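Tidying the Tray: My Project Report

January 10, 2025

Okay, so my project for the home organization unit started with one tray. Our teacher, Reijo Kettunen, told us to pick a spot at home that collects stuff and work on it until a stranger could find things there. I picked the gold-colored metal tray on the table by the wardrobe, because everybody in my family drops things in it and then complains that they can't find them!

My first plan was way too big. I wanted to do the table, the wardrobe and the hall shelf, and I wrote 3000 words of planning notes (yes, really) before I had moved a single thing. Mr. Kettunen read the first page and told me to go put my hands on something. So the wardrobe got dropped, and I'm glad it did.

The rule I went with was "same use, same place." Bath things together, hair things together, sweets out of there completely. It sounds easy until you have a bar of soap and a candy sitting right next to each other and you realize that's how it's been for ages. The candy wrapper is a really nice purple, so I get why it ended up with the pretty things, but soapy candy is nobody's idea of a treat. 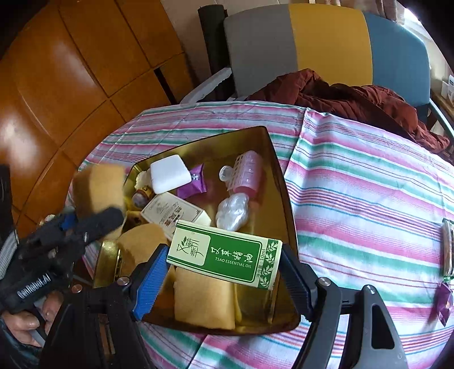

Small boxes were the hardest part for me. A little box of essential oil (the 10ml size) takes up more room than you'd think, and it slides on top of whatever is under it. I tried standing the boxes up along the back like books, and then my sister bumped the table and they all went down. Laying them flat on one side worked better, with the printing facing up so you can read it.

The tan sponges were my other headache. They roll, they fold, they cover up the small stuff, and a jar with a gold lid can hide behind one for days. I ended up giving them their own bag. Same for the pink hair curler, which now lives with the combs.

I also bought a drawer divider from Drokex with my allowance and it didn't fit the tray at all, the corners are too rounded. So that's in my desk now, holding pens.

For the write-up I asked my family to put things back by my rule for two weeks. Mom was great at it. My sister was great at it until the weekend. Dad put a battery in there on the first night and said it was "just for now."

If I did it again I would start with the trash, like crumpled plastic bags, before sorting anything. In February I want to try the hall shelf, and I'm keeping the planning notes to 300 words this time.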